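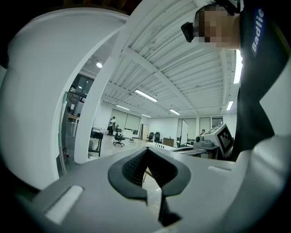

*Coussinet noir, nervuré à l'intérieur, logé dans son encoche en V.*

# Régler un casque de vélo sur une tête d'enfant

Par Darius Kļaviņa

Un casque mal réglé est un chapeau. Un chapeau cher, avec des flammes dessus, mais un chapeau. L'opération prend dix minutes, négociations comprises, et se fait devant un miroir, enfant assis, goûter terminé.

## Ce qu'il faut

- le casque, avec tous ses coussinets (regardez au fond du carton)
- un mètre de couturière, ou une ficelle et une règle
- un enfant, de préférence celui qui portera le casque

## 1. Mesurer

Passez le mètre deux doigts au-dessus des sourcils et faites le tour par la bosse à l'arrière du crâne. Notez le chiffre tout de suite. Comparez-le à la fourchette indiquée sur l'étiquette intérieure. Si vous êtes pile entre deux tailles, essayez les deux au magasin. « Il grandira dedans » marche pour les manteaux, pas pour les casques : ma fille a hérité à quatre ans du Tilow de son cousin, qui lui descendait sur le nez dès qu'elle regardait ses chaussures. Elle regardait beaucoup ses chaussures.

## 2. Choisir les mousses

La plupart des casques arrivent avec deux jeux de coussinets, un fin et un épais. Commencez par le fin. Le casque doit toucher la tête sur tout le tour sans laisser de marque rouge au front. S'il flotte seulement sur les côtés, mettez les épais sur les côtés et gardez les fins devant.

Les mousses tiennent par du velcro. Elles se perdent comme des chaussettes, alors rangez le jeu inutilisé dans un sachet avec le nom du casque dessus. J'ai chez moi un sachet étiqueté « petits machins noirs » dont personne ne veut plus parler. 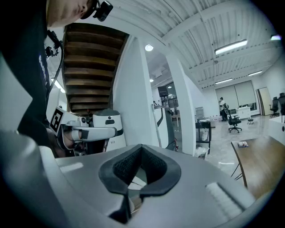 ## 3. Poser le casque à plat

Le bord avant se place à deux doigts des sourcils, à l'horizontale. Les enfants le portent volontiers en arrière, façon auréole, ce qui laisse le front à la merci du trottoir. Une fois la position trouvée, serrez la molette arrière cran par cran. Demandez à l'enfant de secouer la tête pour dire non. Il sait faire.

## 4. Régler les sangles

De chaque côté, les deux brins doivent former un V dont la pointe tombe juste sous le lobe de l'oreille. Faites coulisser la petite pièce en plastique, puis verrouillez-la si elle a un clapet. Recommencez de l'autre côté – les deux V ne seront jamais tout à fait pareils au premier essai.

Fermez ensuite la boucle sous le menton en glissant un doigt entre la sangle et la peau. C'est ce doigt qui évite le pincement, et un enfant pincé une fois s'en souvient jusqu'au collège.

## 5. Vérifier

- Bouche grande ouverte : le casque doit tirer légèrement vers le bas.
- Poussez l'avant vers le haut avec la paume. S'il recule nettement, raccourcissez le brin avant.
- Faites-le rouler environ 60 mètres, puis regardez à nouveau.

Refaites le tour complet en avril, quand on ressort les vélos, et après chaque passage chez le coiffeur un peu radical. Après un vrai choc, le casque se remplace, même s'il a l'air intact et même si les flammes sont encore très belles.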